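Prüfliste Währungsabsicherung und Devisenhandel - mit Anmerkungen

Stand: 2. Februar 2021
Geprüft: Handelsarbeitsplatz und Devisenkonten der Storent
Ausgefüllt von: Despina Pavlović

Die Liste wird vor der Freigabe neuer Termingeschäfte abgearbeitet. Offene Punkte bleiben stehen, bis sie gegengezeichnet sind.

1. Zugang zur Handelsplattform

Persönliche Kennungen vorhanden: ja
Sammelkennung gelöscht: ja
Zweite Freigabe ab Limit aktiv: nein

Anmerkung: Die zweite Freigabe ist in Lidico eingerichtet, greift aber nur bei Kassageschäften. Termingeschäfte gehen mit einer Unterschrift durch. Bis zur Korrektur werden sie telefonisch bestätigt, das Gespräch wird mit Uhrzeit im Handelsbuch vermerkt.

2. Limits und Margen

Tageslimit je Händler hinterlegt: ja
Limit je Währungspaar hinterlegt: teilweise
Marginkonto gedeckt: ja

Anmerkung: Für EUR/USD und EUR/CHF stimmen die Werte mit der Richtlinie überein. Für EUR/PLN fehlt der Eintrag, das System nimmt dann den allgemeinen Höchstwert. Das ist zu hoch. Auf dem Marginkonto lagen bei der Prüfung 1640 Euro über der Mindestdeckung. Bei einer stärkeren Bewegung im Dollar reicht das nicht weit, der Puffer sollte angehoben werden.

3. Stop-Aufträge

Stop bei jeder offenen Position gesetzt: nein
Abstand zum Kurs nachvollziehbar begründet: ja
Gültigkeit geprüft: ja

Anmerkung: Bei zwei Positionen fehlte der Stop. Beide stammen noch aus dem September und wurden beim Wechsel von Aliyu zu Lidico ohne die Zusatzaufträge übernommen. Die Stops wurden während der Prüfung nachgetragen. Alle anderen Altpositionen bitte einzeln mit dem Auszug vergleichen - die Übersicht in Lidico zeigt fehlende Stops nicht gesondert an.

4. Abgleich mit der Bank

Handelsbestätigungen vollständig: ja
Abweichungen geklärt: nein
Swapkosten gebucht: ja

Anmerkung: Es bleibt eine Differenz von 1323 Euro zwischen Handelsbuch und Kontoauszug. Vermutlich wurde eine Verlängerung mit dem falschen Valutatag gebucht. Rückfrage bei Berard ist gestellt, Antwort steht aus.
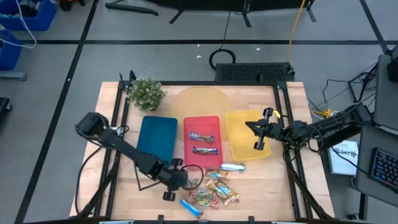
5. Notfall und Vertretung

Telefonnummern des Handelstisches aktuell: ja
Vertretung benannt: ja
Positionen lassen sich ohne Plattform schließen: nicht geprüft

Anmerkung: Der telefonische Weg dauert nach Auskunft des Handelstisches rund 4 Minuten. Ein Probelauf fehlt. Die Vertretung hat das Codewort noch nicht erhalten, bitte persönlich übergeben und nicht per Mail schicken.

Offene Punkte

Zweite Freigabe für Termingeschäfte einschalten
Limit EUR/PLN eintragen
Altpositionen auf fehlende Stops durchsehen
Differenz im Bankabgleich klären
Probelauf telefonische Glattstellung

Freigabe neuer Termingeschäfte: nur mit telefonischer Bestätigung, bis Punkt 1 erledigt ist.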